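Stotomgate Fan Circle
Minutes of the general meeting, 14/03/2021, held online

Chair: Lama Saliba
Minutes: Rosemarie Meinecke
Present: 30 members, plus 2 guests from the Zonel fan forum (welcome, both!)

1. Last meeting's minutes
Approved with one correction. The charity watch-along was for season two, and the minutes had it as season one. Sorry, everybody, I was typing too fast.

2. Renewal news
Lama opened with the thing we were all bursting to talk about: Stotomgate is coming back for another season! There was a lot of unmuting at once and I didn't catch most of it. We know that Nasrallah is returning as a regular character after that awful cliffhanger at the lighthouse, and that the writers want to spend more time in the harbor town. No air date yet. Members are asked to keep casting rumors in the spoiler channel until they're confirmed.

3. Summer charity marathon
The big item of the evening. Lama proposed that we watch the whole show from the pilot on over one long weekend in August, with pledges per episode going to the children's reading fund we supported last year. Last year's marathon brought in 182 pledges, a wonderful number for a group our size, and we all think we can beat it.

Points agreed:
Shifts of hosts, so that the chat always has a friendly face in it, even at four in the morning.
Trivia between episodes, with questions sent in by members.
A costume hour on the second evening. Pets are very welcome to take part.
The finale to be watched all together, cameras on, tissues ready.
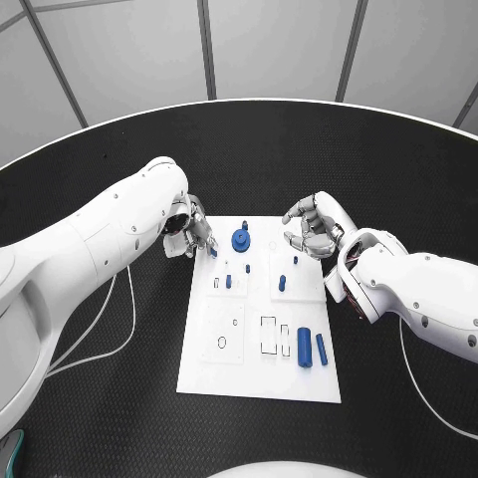

Two arms and a board on the round table.

There was a lively talk about whether to include the musical episode. Strong feelings on both sides! It went to a vote and the musical episode is in, 23 to 7. Singing along will be done on mute.

4. Fan art calendar
The calendar team has had lovely entries already, among them a gorgeous watercolor of the harbor at night and a comic strip about Nasrallah's terrible cooking. Each artist may send up to two pieces. Jumico has quoted us a fair price for printing and Lama will ask for a sample page before we commit.

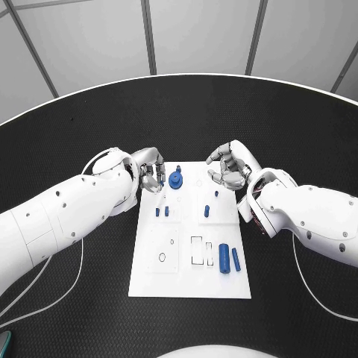 Rosemarie wondered whether the calendar could go on sale during the marathon itself, while everyone is in the mood, and said she would happily take preorders between episodes. Warmly agreed.

5. Rewatch club
We carry on with season two, one episode a week. Next up is the train episode, and I can't wait to hear what the newer members make of the conductor.

6. Any other business
The Zonel guests invited us to a joint quiz night. Yes please! Lama to fix a date with them.

Actions
Lama: sample page from Jumico, quiz date
Rosemarie: host sign-up sheet, preorder form
All members: trivia questions to Rosemarie, answers included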